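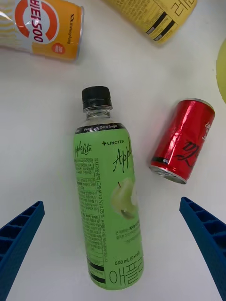 Teaching a Gripper to Pick Up and Stand Drinks Containers by Remote Control
Student project report, Skitetti group
Submitted 22/09/2022

1. Aim

The project set out to collect demonstrations of a simple handling task and to check whether they were consistent enough to train a policy. The task was to pick up a drinks bottle or can from a white tabletop and set it upright. All demonstrations were given by a person holding a hand controller, with the arm copying the controller's movement. No part of the motion was scripted.

2. Equipment

The arm was the department's Hisov unit, which has six joints and a flat mounting plate at the wrist. The gripper has two soft blue plastic fingers with a ribbed structure of open cells. When a finger meets a round object it bends, and the tip curls inwards. A rigid gripper was tried in the first week and dropped, as it tended to push bottles away before closing on them.

A small camera is fixed at the wrist and looks out between the fingers. Remote control was handled by Barredo, the software written by last year's group, with changes to the scaling of wrist rotation. The operator watched the wrist view on a monitor and could also see the table directly.

3. Method

Each demonstration began with several containers lying on their sides. The set included a 500 mL bottle of Lingtea Apple Lite and a number of smaller cans, among them a Vita500. Positions were changed by hand between runs, and the operator was told which item to pick up before recording started.

Three operators took part. Each had 15 minutes of practice that was not recorded. They were asked to follow the same order of steps:

Move over the item with the fingers open.
Turn the wrist until the fingers lie on either side of the item.
Lower and close.
Lift clear of the table, rotate and set down.
Open the fingers and back away.

The operators were free to choose where along the item to grip. We wanted to see how far their choices differed.

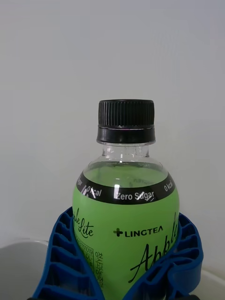
Grip height had more effect than expected. With the fingers on the lower half of a bottle, the label gives a flat and fairly even surface, and the bend of the fingers holds the sides well. Gripping near the shoulder left the base free to swing during the rotation, and the set-down was then slow, with several small corrections. Those corrections appear in the data as short reversals of the wrist joint.

4. Data

The final set holds 558 demonstrations. Each one contains the wrist images, the joint positions, the finger opening and the controller input, all stored with a shared clock. Runs were checked in Prorholm, our replay tool, and marked as good, usable or failed. Failed runs were kept in a separate folder and left out of training.

The main fault was a delay between the controller and the arm. It was measured at 13 ms in normal use but rose when the image recorder was writing to the same disk. Moving the recorder to a second disk cured this – the earlier runs affected by it were recorded again.

5. Discussion

The demonstrations were more alike in the approach than in the set-down. All the operators lined up the fingers in much the same way, probably because the wrist view makes any error in angle easy to see. The set-down is harder to judge from that view, as the gripped item covers much of the table behind it. A second, fixed camera would help.

Shiny cans were a further difficulty. Bright highlights on the metal moved as the arm moved, and the item detector used for sorting the runs sometimes lost the outline. Raising the lamp and fitting a diffuser reduced this. The printed labels caused no such trouble, apart from glare on dark bands.

6. Further work

Training on the full set is planned for October. The first policy will use the good runs only, and the usable runs will be added in a second round for comparison. We also intend to repeat part of the collection with the arm guided by hand at the wrist. This may give smoother rotation, but the operator's hands would need to be kept out of the camera's view.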